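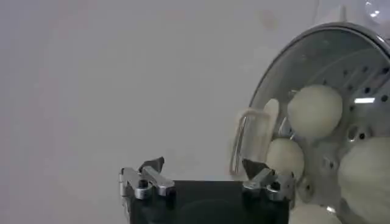 Hilo largo sobre la jornada de puertas abiertas de Skonine, que se lo prometí a medio grupo de la asociación y ya llevo dos días de retraso. Fuimos Natalie Oakley, su hermano Kieran y yo, en tren, con bocadillos y todo, como de excursión del cole. Yo iba pensando que veríamos brazos moviendo cajas de un lado a otro (que también los hubo, al fondo de la nave), pero donde me quedé clavada fue en el puesto de cocina: los dos dedos metálicos de la pinza, con sus puntas oscuras, junto al asa transparente de una tapa de cristal, y debajo los panecillos blancos al vapor sobre su bandeja agujereada. ¡Qué hambre, por favor!

1 comentario · 14 compartidos

El puesto lo llevaba una chica joven de Cidano, que es la empresa que hace la parte de programación, y tuvo una paciencia infinita con nosotros. Le pregunté de todo. Que por qué cocina, por ejemplo, y me contó que una tapa de cristal es de lo más puñetero que le puedes poner delante a un robot: brilla, refleja las luces del techo y encima se ve lo que hay detrás, así que al sistema le cuesta saber dónde acaba el cristal y dónde empieza la comida. Yo, que me he comido más de una puerta de cristal en la vida, me sentí muy comprendida.

Kieran, que trabaja con máquinas desde los diecinueve años y no se impresiona con nada, se quedó un buen rato callado mirando los dedos. Luego me dijo que lo difícil no le parecía cerrar la pinza, que eso lo hace cualquiera, lo difícil era saber cuánto apretar. Y se puso a hablar con la chica de tornillos y de holguras y ahí Natalie y yo nos perdimos del todo, lo reconozco.

2 comentarios · 10 compartidos

Después nos pasaron a la sala Marsden, que es donde dan la charla. Éramos alrededor de 318 personas según el señor de la puerta, y sillas, lo que se dice sillas, había para bastantes menos. La charla muy bien, eso sí, sin palabrejas. Enseñaron Natel, el programa con el que se le van enseñando las tareas a los brazos, y dejaron preguntar a los niños primero, cosa que me encantó. Una niña quiso saber si el robot se quema con el vapor. Le contestaron muy en serio, con sus temperaturas y sus juntas, y ella lo apuntó todo en una libreta.

Para quien me preguntaba por privado: la entrada es gratis, pero hay que apuntarse en su página, y lo del aparcamiento es un drama, id en tren. Repiten en agosto. Llevad algo de abrigo aunque sea verano, que en la nave corre un aire que no veas, y pedid que os expliquen el puesto de la vaporera con calma, que la gente pasa de largo camino de los brazos grandes y es una pena.

Natalie ya me ha dicho que se apunta otra vez. Kieran dice que se lo piensa, o sea, que viene.

14 comentarios · 10 compartidos

Inicio Explorar Avisos Mensajes Perfil
Buscar en este hilo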